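Print | E-mail

Nusora Medical Center
Continuing Education Group
Minutes of the July meeting
Posted in July by the recording secretary

The meeting opened at 4:05 p.m. in Room 105 of the Ondulell Building. Enough members were present for a vote. The minutes of the last meeting were approved with one change: under "Parking," the word "east" now reads "west."

1. Yearly allowance

The chair read the reply from the finance office. The allowance for courses and books stays at $2,000 per person for the coming year. Money not used by the end of June will not carry over. The request to let part-time staff pool their allowances was turned down, and the finance office gave no reason in writing. The chair will ask for one.

Members discussed whether travel should come out of the same allowance. People who live near a course pay only the fee, while night staff often need a hotel as well. A motion to ask for a separate travel line was made, seconded and passed. One member voted against it and asked that this be noted.

Receipts must now show the course title and the name of the attendee. Card statements alone will be sent back. A sample of a correct claim will be put on the board outside the cafeteria.

2. Course list for the fall

The draft list was passed out. The wound care day stays on the list and moves to a morning start. The two sessions on patient records have been joined into one, as many of the same slides were used in both. The talk on sleep and shift work will be held twice, once at 7:30 a.m. and once at 6 p.m., so that night staff can come before or after work.

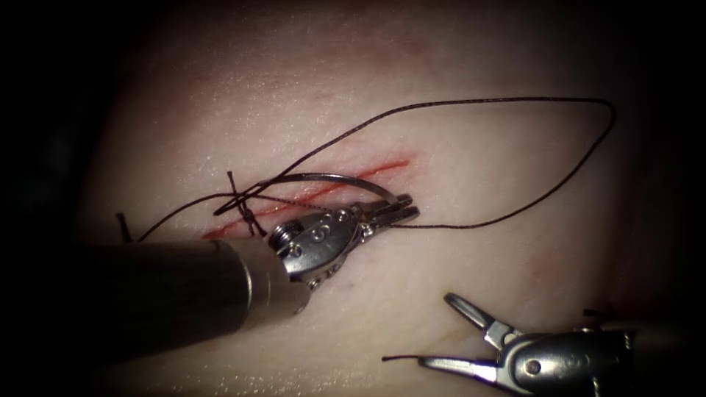 A curved needle held over the incision in a tissue pad.

It was asked that course notices state plainly who can attend. Last year several people from the front desk signed up for a session meant for licensed staff and were turned away at the door. The list will carry a line under each title reading "open to all" or "licensed staff only." The word "advanced" will be dropped from titles unless there is a basic course to go with it.

The Spanish for intake class had good reviews but lost its teacher in the spring. A new teacher has been found and will start after Labor Day. The class will use the same workbook. Copies with writing in them should be turned in at the reading room and will be replaced.

3. Sign-up system

The change from paper forms to Canis is complete. The system logged 667 sign-ups between January and the end of June. The main complaint is that Canis sends the reminder to the address used when the account was first opened, and for many people that is an old one. Until this is fixed, members should tell their units to check the address under "My details."

The second complaint is about no-shows. A person can hold a seat in Canis without ever confirming it, and the waiting list doesn't move. The proposal on the table was to release any seat that has not been confirmed by noon on the day before the course. Anyone who misses three courses without canceling would have to sign up through their supervisor for the rest of the year.

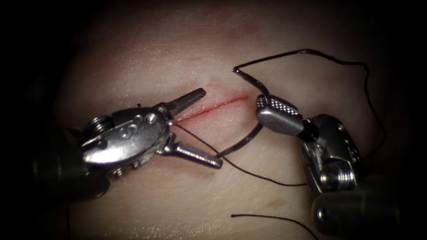

One member objected that the noon cutoff would hit the wrong people. Night staff are asleep at noon, the member said, and would wake up to find their seats gone. A cutoff of 8 p.m. would be fairer and would still leave time to call the next person on the list. The member also thought that three missed courses was too strict for units that are short of staff, "where you find out at six that you aren't going anywhere."

After discussion the proposal was changed to 8 p.m. A missed course will not count if the supervisor confirms that the person was needed on the unit. The proposal passed as changed and takes effect with the fall list.

4. Reading room

The count of the shelves has been finished. There are 1,107 books and bound reports in the reading room. Many of the older drug guides are out of date and should not be on open shelves. They will be taken down first. Members agreed that the history shelf should stay, even though it is rarely used, and that it should have its own sign.
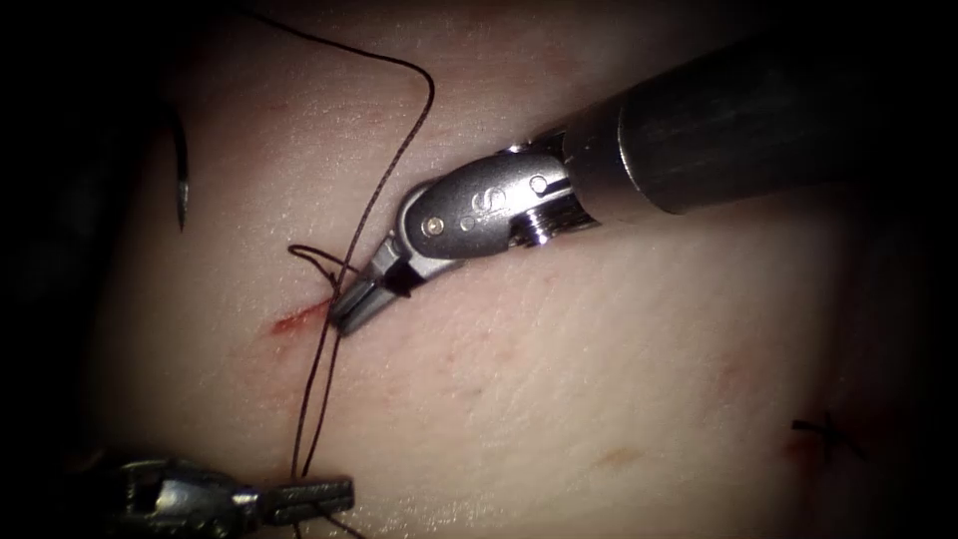
The books taken down will be offered to the Nomura branch library before anything is recycled. The branch has said it will take general health titles but no drug guides and nothing with a broken spine. Boxes can be left by the service door in Ondulell until the end of August. Please do not stack them in front of the fire extinguisher.

The reading room door has been found unlocked on several mornings. The last person out must turn the key fully to the left and pull the handle to check.

5. Other business

The coffee machine in the Ondulell lobby is back in service and takes coins only.

The request for better chairs in Room 105 was held over to the next meeting, when a price should be available.

Members who want an item on the September agenda should send it to the recording secretary by the end of August.

The meeting closed at 5:20 p.m.

Print | E-mail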